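Chapter 9
Sorting Soft Things

When I moved into my first apartment I owned one set of sheets, and I thought I was doing great. Then I got the flu in December, washed the sheets, fell asleep on a bare mattress under my coat, and understood why my grandmother kept a linen closet the size of a phone booth. So this chapter is about cloth: sheets, towels, cleaning cloths, the T-shirts you can't wear anymore but can't throw out. We'll get to folding in 9.2 (I promise it's less painful than you remember from home ec, if your school still had home ec).

I teach this unit every year, and I always start by asking people where they sort their laundry. You'd think they'd say a table! Almost everyone says the bed. Kimie Nishimura, who took the course two years ago and now runs the linen room at a small hotel, told me she has a ten-foot counter at work and still goes home and dumps everything on her mattress. I do too. A bed is wide, it's the right height if you sit down, and you have a pretty strong reason to finish before bedtime.

The trouble is that a bed is also where everything else lands. You set your phone down for a second, then the mail, then a package you meant to open, and pretty soon the cloth you came to fold is sharing space with half your life. I call this drift, and you'll see the word all through the chapter.

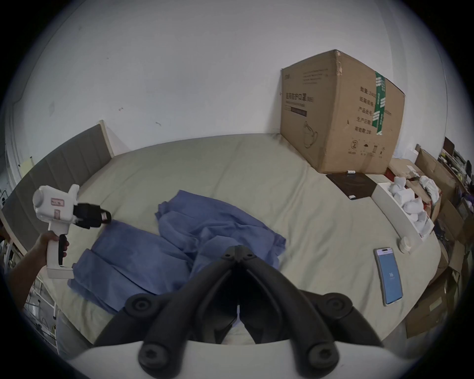
Figure 9.1 A bed in use as a work surface. Find the blue cloth, then note what else has settled on the fitted sheet.

Take a minute with Figure 9.1 before you go on. I like to have students name only the soft things first, the stuff that would go in a linen closet or a wash load, and leave the cardboard box, the tape and the phone for a second pass. It's harder than it sounds. Your eye goes right to the big box and its green and white tape, and the cloth fades into the background. A blue cloth in loose folds takes up a surprising amount of bed, too, and you can't tell its real size until you've spread it out and squared the corners. Leobardo Ponce, who teaches the evening section, makes his students guess the size of a crumpled cloth before they touch it, and he says the guesses are all over the place (mine were terrible, I tried it).

So, what do we do about drift? My own routine has changed a lot over the years. I used to clear the whole bed, sort, and then put everything back, and it took forever. Now I clear one half, push the hard things toward the headboard, and work from the foot of the bed up. Cloth goes in the open space and nowhere else. If a box has to stay, it stays closed.

Before you read 9.1, try this at home:

Pick a surface where you already sort laundry and leave it the way it is.
Write down every soft item on it, then every hard one.
Fold one cloth without moving anything else, and time yourself.
Clear half the surface and fold it again.

Keep your notes. We'll use them on page 284, when we talk about setting up a folding station in a small room.

9.1 Knowing Your Fabrics

Cotton is the one you'll meet most, so let's start there.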